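Ticket 690
Subject: Hubáček tag page missing stories, and some stories showing under two tags
Product: Flosetti newsroom, hosted
Site: Avetti (entertainment and celebrity news)
Opened by: Abelardo Ibarra, web desk
Priority: Normal, raised to High
Status: Closed

Original report

Our tag page for the TV series Hubáček is not listing everything it should. We have covered the show since the casting news and it is one of our busiest tags, particularly when one of the leads posts something and we do a quick write-up. This morning a reader emailed to say the story about the wrap party was missing from the tag page. It is live, it has the tag on it, and you can get to it from search and from the home page. It just isn't on the tag page.

When I clicked the tag at the bottom of the wrap party story I landed on a tag page that looks right, same heading, but with a different list of stories. The address is the same except for a 2 on the end. So we seem to have two Hubáček tags with the same name. In the editor the tag picker only offers me one.

Steps so far:
Cleared the page cache from the dashboard. No change.
Removed the tag from the wrap party story, saved, added it back, saved. No change.
Tried a different browser and my phone on mobile data. Same on both.
Checked a few other tags with plain names. They look fine.

Abelardo

Support, first reply

Thanks Abelardo. Could you send us the addresses of both tag pages and the name of one story that appears on each? Please also tell us whether the stories were written straight into the editor or pasted in from somewhere else, and whether any of them came in through the email or phone posting tools.

Please don't delete either tag yet. Deleting a tag takes it off every story and there is no undo for that short of a restore.

Reply from Abelardo Ibarra

Addresses are in the private note. The casting story is on the first one, the wrap party story is on the one with the 2.

Most of our celebrity items are written in the editor. The quick ones, where an actor has put up a story or a video and we do 150 words on it, are often written on a phone or a laptop in the notes app and pasted. The evening writers also have a shared list of tags they copy from so they don't have to hunt for the accents. I use the picker myself.

One more thing that may or may not be related. The related stories box under Hubáček articles has been putting in the wrong items since the update. Under a red carpet piece last night it had a horoscope, a recipe and a competition that closed in July.

Support, second reply

The paste is very likely the cause of the duplicate tag. There are two ways of storing a letter like á or č. One is as a single character. The other is as a plain letter followed by a separate accent that the browser draws on top. They look identical on screen. Some apps produce one and some produce the other.

Flosetti is supposed to convert everything to the single form when a tag is saved. We compared the two tags and the first is stored in the single form, the one with the 2 in the separate form. So the conversion was skipped for at least some saves. The picker hides tags it considers identical, which explains why you only see one there.

We'll look at the related box as part of the same ticket for now. It picks by tag first, then by section, then fills up from anything recent on the site. If it thinks a tag has no other stories, it goes straight to the filler.

Could you make a test story that isn't on the home page, add the tag by pasting from the evening writers' list, and tell us which tag page it lands on?

Log, web desk

9.40 am. Made a draft called Accent test, section Style, hidden from the home page and the newsletter. Body text is two lines of nonsense. Pasted the tag from the list and published.

9.46 am. Story is on the tag page with the 2. Not on the main one.

9.50 am. Took the tag off, added it from the picker, saved. Story is still on the tag page with the 2. I expected it to move.

9.58 am. Cleared the cache again and waited. Still there.

10.05 am. Second draft, same text, tag added from the picker only, never pasted. This one went to the main tag page straight away.

Body of the first test story as it stands:

Accent test. Please ignore. Tags: Hubáček, accessories.
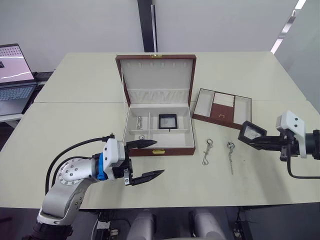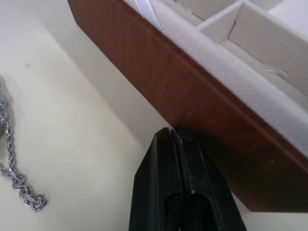
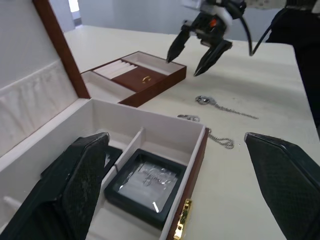 Jewellery box, reddish brown with a pale lining.

End of test text. Filed under Style.

10.12 am. Related box under the first test story shows filler. Related box under the second shows Hubáček stories, including the casting one and the interview with the director. So the box goes wrong on stories that sit with the duplicate tag and behaves on the others, at least with these two.

10.20 am. Asked the evening desk not to paste tags until further notice. They have asked how to type č on their keyboards. I told them to start typing Hub in the picker and choose it from there.

Support, third reply

That was useful, particularly the 9.50 step. A story that was first saved with the pasted tag keeps its link to the duplicate when you swap the tag, as the system compares old and new names, decides they match, and doesn't write anything. That's a fault on our side and we have logged it with the developers.

There are 103 stories attached to the duplicate. The fix is a merge, which moves them all to the main tag and leaves a redirect behind so that the old address keeps working for readers and for anyone who has shared it. We can run the merge for you. We'd like your agreement in writing first, and a time when nobody is publishing to that tag.

Reply from Abelardo Ibarra

Agreed to the merge. Can it be done before 3 pm? The network is putting out the trailer for the new season then, and we'll have several items going up in the hour after that, with the cast all posting reactions. I'd rather not have it half done when that starts. Please raise the priority if that helps.

Also, do you know whether other names are affected? We write about a lot of people with accents in their names and the evening list has all of them on it.

Support, fourth reply

Priority raised to High. We ran a check for tags that match once the accents are stored the same way. Besides Hubáček there are 6 names on your site with a duplicate. The list is in the private note. They are much smaller, mostly one or two stories each. If you agree, we'll merge those in the same run.

Reply from Abelardo Ibarra

Yes, all of them. One on the list is two different people, though. The actor and the footballer's wife have the same surname and we tag by surname in her case, for reasons that predate me. Please leave that one out and I'll sort it by hand.

Support, fifth reply

Left out. Merge started at 1.15 pm and finished at 1.22 pm. Page cache cleared at our end.

Log, web desk

1.30 pm. Main Hubáček tag page now has the wrap party story in the right place by date. The address with the 2 redirects on my laptop. On my phone it still shows the old list.

1.35 pm. Phone still showing the old list on mobile data and on the office wi-fi. A colleague at home gets the redirect.

1.41 pm. Sent the above to support.

Support, sixth reply

The old list is a copy held by Lastton, who deliver your pages to readers. Phones and desktops get separate copies on your plan, and our clear only reached the desktop one. We've sent them a request to clear both. It normally goes through in a few minutes. If you have a login for their panel, you can also do it yourself under Purge, by entering the tag address with a star after it. Don't use Purge everything in the middle of the day. It will slow the site down while the pages are built again.

Log, web desk

1.58 pm. Phone gets the redirect now.

2.05 pm. Checked the related box on the red carpet piece. Hubáček stories, no horoscope. Checked it on the wrap party story as well, same.

2.10 pm. The tag feed, which the newsletter draws from, was still missing the older stories. Pressed Rebuild on the feed settings page. They came in, but all with today's time on them, so the next newsletter would have led with the casting news again. Turned off the automatic send for this evening. It will go out by hand.

2.31 pm. Support corrected the times on the feed. Preview looks right – wrap party first, then the red carpet.

3.20 pm. Trailer story and the first reaction piece are up. Both on the main tag page, both tagged through the picker. No problems on phone or desktop.

Support, closing note

Summary for the record. Duplicate tags were created when names with accents were pasted in the separate form and the conversion was skipped. It was skipped only when a tag was added and the story published in one step. The developers have a change for this in the next update. Until then please keep using the picker, or save the story as a draft once before publishing. Saving as a draft runs the conversion.

The fault where a swapped tag keeps its old link has its own ticket and we've added you to it as a watcher.

Reply from Abelardo Ibarra

Thanks. I've replaced the evening list with one typed out through the picker and told them about the draft step. Both test stories are unpublished. The surname one is still to do, I'll open a separate ticket if I need help with it. Turning the newsletter back on tomorrow. Happy for this to be closed.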